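# Brotorton Play Lending Library: Frequently Asked Questions

Last revised November 20, 2025. These answers apply to all new and renewed memberships. Existing members keep their present terms until their renewal date.

## Membership

**Who may join?**

Membership is open to any adult who lives, works or studies in the Brotorton district and who cares for a child under eight. Grandparents, foster carers and registered childminders are eligible on the same terms as parents. Nurseries, playgroups and schools should apply for group membership, which has its own form and its own borrowing limits.

**What do I need to bring?**

Applicants are asked to show one proof of address dated within the last three months and one form of photographic identification. Those who qualify through work or study may bring a letter from their employer or college in place of the proof of address. We do not need to see a child's birth certificate.

**Is there a charge?**

Individual membership costs £16 a year. Group membership costs £44 a year. There is no charge for each loan. Households in receipt of a means-tested benefit may join free of charge on showing a recent award letter, and the same applies to foster carers during a placement.

**Can two adults share one membership?**

Yes. A second adult at the same address may be named on the card and may borrow and return items. Both adults are responsible for anything on loan.

## Borrowing

**How many items may I have at one time?**

Individual members may borrow up to four items and group members up to nine. A boxed set counts as a single item, however many pieces it holds. Ride-on toys and climbing frames are limited to one per household.

**How long is a loan?**

The standard loan is three weeks. It may be renewed twice at the desk, by telephone or through the online catalogue, unless another member has reserved the item. Large outdoor equipment is lent for one week only between the start of May and the end of September.

**How do I find out what is available?**

The catalogue lists 321 items, arranged by age, type of play and storage size. Each entry states whether the item is on the shelf, on loan or away for repair. A printed copy is kept at the desk for those who prefer it. Entries are updated at the close of each session, so an item returned during the morning may still appear as on loan until the evening.
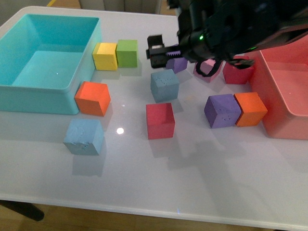 **Are loose-piece sets suitable for very young children?**

The library gives every set a recommended starting age, printed on the lid label and repeated in the catalogue. The age takes account of the size of the pieces, the material and the way the set is normally used. Foam cubes in assorted colours, like those between the turquoise and coral-pink bins, are among the pieces for which we ask that an adult stay within reach, as a child who is teething may bite into foam. Sets with any piece small enough to fit inside our testing tube are marked with a red dot and are not lent to households whose youngest child is under three, unless the member signs the additional form.

**May I borrow on behalf of a friend?**

No. Items must stay in the care of the member who borrowed them. A friend who meets the conditions above is welcome to apply, and may be issued with a card on the same visit.

**Can I reserve an item?**

Two reservations may be held at any time. We will send a message when the item is ready and keep it for seven days. After that it passes to the next member on the list.

## Care, cleaning and returns

**Should I clean items before I bring them back?**

Please do. Hard plastic may be washed in warm water with a little washing-up liquid and dried with a clean cloth. Wooden items should be wiped with a damp cloth and never soaked. Foam pieces should be wiped on every face and left to dry fully before they are packed, as mould can form where they have been stored damp. Fabric toys carry a label with washing instructions. If the label is missing, please return the item unwashed and tell a member of staff.

All items are cleaned again by the library before they go back on the shelf.

**How are returned sets checked?**

Staff compare the contents with the list inside the lid. This usually takes a few minutes, and members are welcome to wait until it is finished.

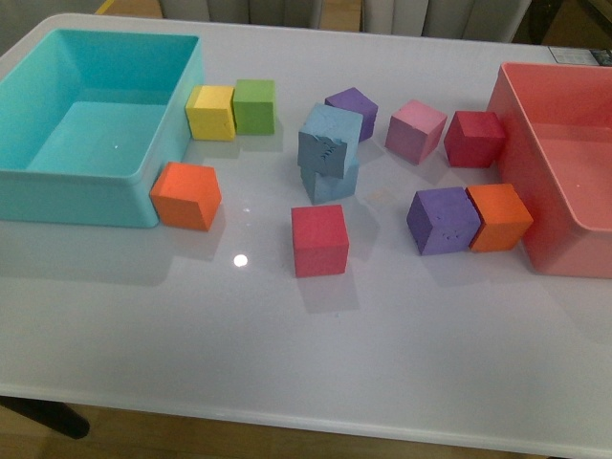
Where a set comes back complete, the loan is closed and the member may borrow again at once. Where a piece is missing, the loan remains open for a further fourteen days so that the member can look for it at home. No charge is made during this time, and the remainder of the member's borrowing is not affected.

**What happens if a piece cannot be found?**

A single missing piece is normally recorded and the contents list amended. If the set can no longer be used, for instance a puzzle or a game with a lost playing board, we will ask for a contribution towards replacement. The contribution is never higher than the price the library paid. Ordinary wear is not charged for.

**What if something breaks?**

Stop using it, keep all the parts and return it as soon as you can. Please do not glue, tape or repaint anything. Many glues are unsuitable for toys that may go into a child's mouth, and a home repair often prevents a proper one.

**Are there fines for late return?**

There are no fines. A reminder is sent after three days and again after ten. If an item is more than six weeks late and we have had no reply, the membership is suspended until it is returned.

## Donations

**Do you accept toys?**

We accept items in good condition that carry a safety mark and, where possible, their original instructions. We cannot take soft toys, car seats, cot mattresses, helmets or anything with a mains plug. Please telephone before bringing a donation, as storage is limited to 200 boxes and we sometimes have to close the list.

**What becomes of items you cannot use?**

Suitable items are passed to our partner library in Ziltitz. Donors who would like an item back if it is declined should say so when handing it in.

## Visiting

**Is there step-free access?**

The Stirnik Road entrance is level and has an automatic door. The entrance from the car park has two steps. Pushchairs may be left in the lobby, where there is a rail for locks.

**May children play during a visit?**

Children are welcome in the play corner while an adult remains with them. Items from the shelves should be brought to the desk before they are opened.

**How do I make a complaint?**

Please speak first to the member of staff on duty. If the matter is not settled, write to the Membership Office at the library's address. A written reply will be sent within ten working days.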